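Teaching the arm to move boxes: what I learned in March

I promised to write again when the box work was finished. It is not finished, but I have enough to tell, so I write now.

For those who come new to this blog: I work in the evenings at Plarier, a small workshop in Jovasthorpe, where we show robot arms how to handle ordinary goods. I do not program the movements. I hold the controls, I do the task through the arm, and the computer records everything. Later a model is trained from these recordings. Before this I worked eleven years in a warehouse, so I know boxes quite well, and I thought this would make it easy for me. It did not.

The first difficulty was my speed. When I take a box from a shelf with my own hands, I do not look at my fingers. I feel the edge and I pull. With the remote controls I feel nothing, so in the first weeks I moved very slowly and stopped many times before each grip. The recordings looked terrible when we played them back. A model which learns from such recordings also learns to stop and wait, and ours did, right in front of the shelf, like a person who has forgotten why he came into the room.

So we threw away 1,654 recordings and began again. I was a little sad for one evening. The new plan was 3,000 good ones, and we agreed on a simple rule: if I hesitate for longer than a breath, I end the recording and start over.

The second difficulty was that I was too tidy. In the warehouse one learns to put everything straight, and I did the same before each recording. All my boxes stood parallel to the shelf. Then a colleague turned one a little and the arm went beside it. Now we have the Demchenko list, named after the street where our workshop is, with 18 starting positions which we must go through in every session. Some of them are quite ugly. I have learned to like them.

We also tried to guide the arm directly by hand, with the motors soft. We call this arm Zullach and it is the older of our two. Guiding by hand is pleasant and you feel the weight of things, but my shoulder was tired after half an hour, and my own sleeve was in many of the recordings. For shelves I prefer the remote way. For small things on a table I would still choose the hands.

At the moment we have passed 1,000 of the new recordings. The arm already takes the light boxes well in most positions. With the heavy ones it still pushes first and grips afterwards, and I am afraid it has learned this from me.

What I practise most now is the last part of the approach, when the fingers are near and I must decide where to close them. Cardboard is not so even as people think. One box has a thick folded lip and below it a torn, ragged patch, and I would not like to teach a grip on such a place. I look also at the shadows on the white panel, where shapes that echo the arm fall, and they help me a little to judge the distance. Next month I will write about the heavy boxes, if my patience allows.
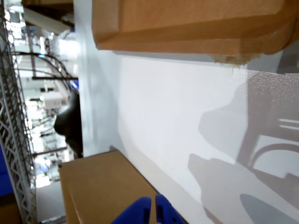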